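나무 블록을 이용한 길 모양 배치 연구
조형기초 프로젝트 최종 보고서
제출: Viktória Virág, Tanko Nnaji
지도: Ernő Bárány

1. 주제와 목적
본 프로젝트는 채색 블록과 무채색 원목 블록을 바닥에 눕혀 이을 때 색의 순서와 꺾이는 위치가 길의 인상에 어떤 영향을 주는지 알아보는 것을 목적으로 한다. 블록을 위로 쌓는 놀이에 대한 자료는 많았으나 평면에 눕혀 잇는 배치를 다룬 자료는 찾기 어려웠다. 중간 발표에서 Botond Orbán 선생님이 범위를 좁히라고 하셔서 탑 쌓기 부분은 빼고 길 모양만 남겼다.

2. 재료와 작업 공간
블록은 Sarolthorpe 공방에서 쓰던 중고 세트를 Tralten 자료실을 통해 대여하였다. 세트의 정리 번호는 3306이고 대여 목록에는 모두 83개로 적혀 있다. 작업면은 옅은 회색 줄무늬가 있는 흰색 대리석 무늬 판이며, 벽은 검은 선으로 칸이 나뉜 흰색 격자 면이다. 배경에 다른 색이 적어 블록의 색을 비교하기에 편했다.

3. 배치 방법
배치의 기본 단위는 두 줄기의 길이다. 왼쪽 길은 빨강을 가로로 두고 주황을 아래로 이은 다음 노랑과 원목으로 내려와 오른쪽으로 꺾는다. 꺾인 뒤에는 주황 블록 두 개를 끝과 끝이 닿게 놓는다. 오른쪽 길은 연두색에서 시작하여 원목 블록을 비스듬히 이어 간다.

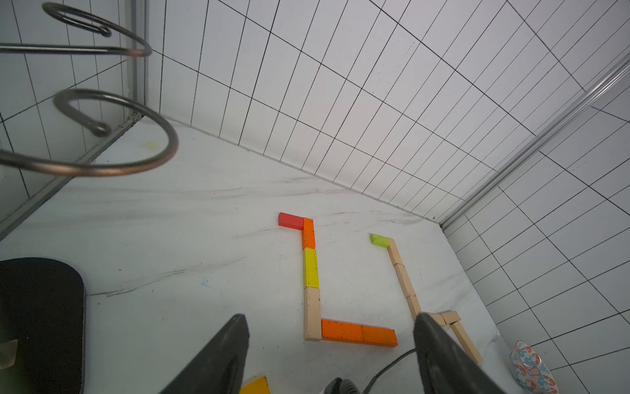

두 길 사이에는 틈을 두었다. 처음 계획은 두 길을 하나로 잇는 것이었으나, 종이 모형으로 비교했을 때 틈이 있는 쪽이 방향의 차이를 더 분명하게 보여 주었다. 블록 사이의 각도는 자로 맞추지 않고 눈으로 정했다. 그래서 원목 구간의 기울기는 시안마다 조금씩 다르다.

시안은 모두 22개를 그렸고 그중 네 개를 골라 실제 블록으로 옮겼다. 색이 위쪽에 몰린 시안, 원목이 가운데를 차지하는 시안, 꺾임이 두 번 있는 시안, 색을 한 칸씩 건너뛰는 시안이다.

4. 배치 결과
채색 블록이 연속되는 구간은 하나의 덩어리로 읽혔고, 중간에 원목이 들어가면 그 자리에서 길이 쉬어 가는 느낌을 주었다. 원목만 이어진 구간은 흰 바닥과 명도 차이가 작아 멀리서는 약하게 보였다. Ebbe Hedlund는 이 구간에 연두색을 하나 더 넣자고 했지만 원목의 비중을 비교하는 데 방해가 되어 반영하지 않았다. 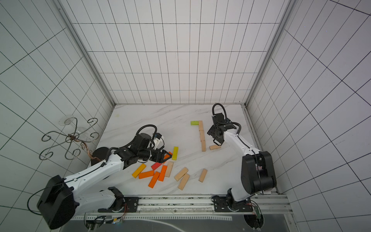 그림 2. 격자 벽으로 둘러싸인 작업 공간과 바닥 가운데의 블록

꺾이는 지점의 색도 영향을 주었다. 같은 색 두 개가 꺾임 뒤에 이어지면 시선이 그 방향으로 계속 나아갔고, 색이 바뀌면 꺾인 자리에서 멈추었다. 이 판단은 조원들의 관찰에 따른 것이며 별도의 설문은 하지 않았다.

5. 블록의 표면 상태
대여품이므로 블록의 표면 상태도 기록하였다. 주황과 노랑 블록에는 어두운 작은 점이 있고, 노랑 블록은 아래쪽 끝 부분이 약간 긁힌 것처럼 보인다. 원목 블록은 나뭇결이 옅고 오른쪽에 작고 어두운 자국이 하나 있다.
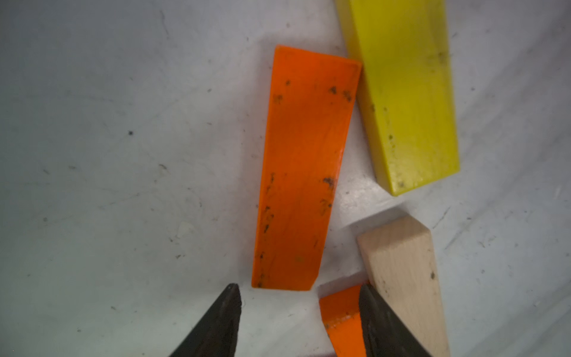
그림 3. 주황, 노랑, 원목 블록의 표면

얼룩은 배치 실험에는 큰 문제가 되지 않았으나 가까이에서 볼 때는 색면이 고르지 않게 느껴졌다. 특히 주황은 채도가 높아 점이 눈에 잘 띈다. 쐐기 모양 블록은 폭이 좁은 쪽을 어디에 두느냐에 따라 이음새가 달라지므로, 도면에 좁은 쪽의 방향을 화살표로 표시해 두면 다시 놓을 때 편하다.

6. 남은 과제
200분으로 잡은 배치 시간은 네 가지 시안을 모두 다루기에 부족했고, 마지막 시안은 도면과 비교하는 단계까지 가지 못했다. 조명 방향에 따른 그림자도 기록하지 않았다. 다음 학기에는 어두운 바닥에서 같은 시안을 놓아 원목 구간이 어떻게 보이는지 비교할 예정이다. 도면 원본은 Csonka 작업실 서랍에 보관하며 블록 세트는 12월에 반납한다.

참고 자료
Corkiria 목재 교구 안내서, 자료실 비치본
조형기초 수업 노트, 색의 연속과 단절 부분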